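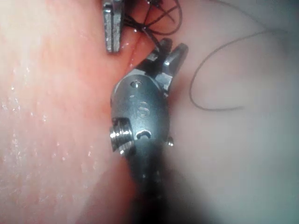
# Cleaning and checking wristed grasper tips in a training lab: how much is enough?

Posted in **Instruments and equipment care** · February · tags: `graspers` `cleaning` `skills-lab`

I look after the instruments in a small surgical skills lab at Villalobos. The room is used for practice on tissue, nothing goes near a patient, and nothing we own is allowed back into a hospital. I took the job over from someone who left before I started, so I have the written procedure and not much else.

The straight instruments are fine. They come apart, I can see every surface, and I know when they are clean. My trouble is the graspers with the jointed wrist at the end. The jaws I can manage. The housing behind them is another matter, with a little round hole near the top, a curved slot lower down towards the shaft, and pins through the sides, one of which has a thread on it.

What I do now:

1. Wipe the outside with a damp cloth as soon as the session finishes.
2. Soak the tip end in Clemimer, made up as it says on the bottle.
3. Brush the jaws open and closed.
4. Flush the shaft through the port at the back end with a syringe.
5. Rinse, wipe, hang up to dry overnight.

The procedure I was left says "brush all recesses" and stops there. Last week I picked up a dry, supposedly clean grasper, worked the wrist from side to side, and a brown flake dropped on the bench. So something is getting left behind.

My questions are:

- What size and type of brush gets into a slot like that without scratching it or leaving bristles?
- Should I be undoing the threaded pin to get at the inside?
- How do I tell a mark that belongs there from a scratch or the start of a crack? There is a curved S shape on the housing of this one and I spent ten minutes with a torch before deciding it was engraved.
- Is there a sensible point at which to stop using one for practice?

We have an ultrasonic bath, a decent sink, a bench magnifier, and compressed air on the wall. We don't have a washer-disinfector and there is no money for one this year.

---

## 3 replies

### Reply 1 (marked as accepted)

I worked in a decontamination unit for a long time and now look after the instruments for a teaching room at Sterholm. I'll take your points in order, but the first thing I would change is the time between the end of the session and the soak.

**Keep it moist.** A wipe with a cloth deals with the outside only. Whatever has gone into the wrist starts drying straight away, and once it has dried in there you need far more work to shift it. Put a tall container of water by the bench and stand the tips in it the moment each instrument comes out of use. Plain water will do until you get to the sink. Don't use saline, and don't leave them in overnight. We lost a few to pitting that way before I arrived.

**Move the joint while it is under.** This is the step missing from your list. Hold the tip below the surface and take the wrist through everything it can do, left and right, up and down, jaws open and shut. Do it at the start of the soak and again at the end. The wrist hides surfaces from you in any one position, and if it sits straight for the whole soak then those surfaces hardly see the detergent. My guess is that your flake came from one of them.

**Brushes.** Soft nylon, never wire, and never the stainless ones sold for stubborn dirt. For the outside of the housing and the faces of the jaws, a small toothbrush shape is right. For holes and slots you want the thin twisted ones, and you want them slightly loose in the gap. If you have to push, go down a size. Brush along a curved slot from one end to the other, keep it under water so you aren't flicking anything at your own face, and look at the brush when it comes out. If there's colour on it, rinse it and go again. Throw the brush away when the bristles splay. Ours are bought in boxes of 100 and that lasts the room a good while.

Threads are worth a few extra strokes. Anything with ridges holds on to soil, and you have to brush round the ridges as well as across them.

**Don't undo the pin.** I can't tell you from a photo what that particular one holds, but on a wristed instrument you should assume everything through the side of the housing is part of the joint. On most of them there are fine cables running up to the tip under tension, and if you let the tension go you will not get it back on a bench. If the maker's instructions tell you to take something out, take it out. If they don't mention it, leave it.

**Flushing.** You say you flush from the back end with a syringe. Keep going until it runs clear at the tip, then do it once more with the wrist bent over to each side. I use 300 ml per instrument as a minimum. Check that the water is coming out where you expect, too. A blocked shaft will sometimes push water back out at your end and you can easily miss it with wet hands.

**Ultrasonic bath.** Use it after the manual clean. It's no substitute for one. Make sure the shaft is full of liquid with no air trapped in it, lay the instruments so the tips don't knock against each other, and change the solution when it looks cloudy or at the end of the day, whichever is sooner. Check the maker's instructions allow it first, as some of them rule it out or set a time limit.

**Drying.** Hanging overnight leaves water in the wrist. Use your air line at low pressure through the flush port and then across the tip, moving the joint as you go. Wear goggles. Then hang them tip down.

**Marks, scratches and cracks.** An engraved line has the same width and depth all the way along, both ends finish cleanly, and it will be in the same place on every instrument of that type. Put two side by side under your magnifier. A scratch is usually straight, uneven and bright at the bottom. A crack is what you really care about, and it tends to start at a hole, a pin or a corner. Wipe the area dry and look again after a minute. If a thin dark line of moisture comes back, take the instrument out of use.

Your last question has no fixed answer. I retire one when any of these turn up:

- the jaws no longer meet along their length
- the wrist has play in it that you can feel with your fingers
- there is a sticky point in the movement that cleaning doesn't cure
- a cable is frayed, even by one strand
- there is pitting near a pin or a hole
- brown keeps coming out after two full cleans

The first one catches most of ours. Trainees are hard on jaws.

> **Comment from the original poster:** Thank you, very useful. I tried moving the wrist under water this afternoon on the one that dropped the flake, and a fair amount of cloudiness came out of it. I've got a box of thin nylon brushes on order. Is there any point in doing the full clean again on the ones already hanging up?
>
> **Reply:** Yes. Soak those for longer first. Dried material needs time before the brush will do anything.

---

### Reply 2

Just boil them. We do all of ours at 80 degrees for half an hour and never had a problem, and the water does the brushing for you.

> **Comment:** 80 isn't boiling, and please don't do this with anything dirty. Heat sets protein on to the metal and you'll never get it out of the joint. Rinse cool, clean, and only then think about heat.
>
> **Comment:** Agree with the above. Some of these have plastic parts further up the shaft as well.
>
> **Comment from the person who replied:** Ours are straight ones so maybe it matters less. They come out looking fine.

---

### Reply 3

I'd go along with nearly all of the first reply. A few additions from a room that does a lot of evening sessions with not many staff.

Keep a record for each instrument. We used to have a card in a box and it was hopeless, the cards got wet and nobody filled them in after eight in the evening. Now we log them in Navbridge, which the building already had for tracking equipment. Any spreadsheet would do the same job. We record the date it came in, each session it was used in, each clean, and a line for anything odd. It took a couple of months before it was any use, but then we could see that the instruments coming back stiff were the ones from the late sessions, where they'd been left out on the tray. We moved the water container nearer the tables and that more or less stopped.

Replacements are dear. I was quoted 2,000 for a single batch of graspers, second-hand, for training use only. If you can show someone a log with failure dates in it you have a much better chance of getting the money than if you go in and say they're worn.

On the detergent, measure it. I've watched people pour Clemimer in by eye and make it twice as strong, thinking that helps. It foams, you can't see what you're brushing, and it takes an age to rinse out of the wrist. If it dries in there it leaves a white crust which looks a lot like something worse. Check your water temperature against the label as well. Ours had been running too hot for months.

One disagreement with the first reply. I wouldn't hang them tip down straight after the air line. Ours drip, and the drip collects right at the jaws and leaves a spot. We lay them on a lint-free cloth with the jaws slightly open for an hour, then hang them. It may depend on your water.

Also, mark the retired ones. We put a band of red tape on the shaft and keep a few back for showing new starters what worn jaws and a loose wrist feel like. Without the tape they find their way back on to the rack.

> **Comment from the author of the first reply:** Fair point about the drips. We rinse in purified water, so I don't get spots. With tap water I'd do it your way.
>
> **Comment from the original poster:** It's tap water here, so I'll lay them flat first. Does anyone use a lubricant on the wrist afterwards?
>
> **Comment from the author of the first reply:** Only if the maker lists one, and then only the one they list. General instrument oil holds on to dirt.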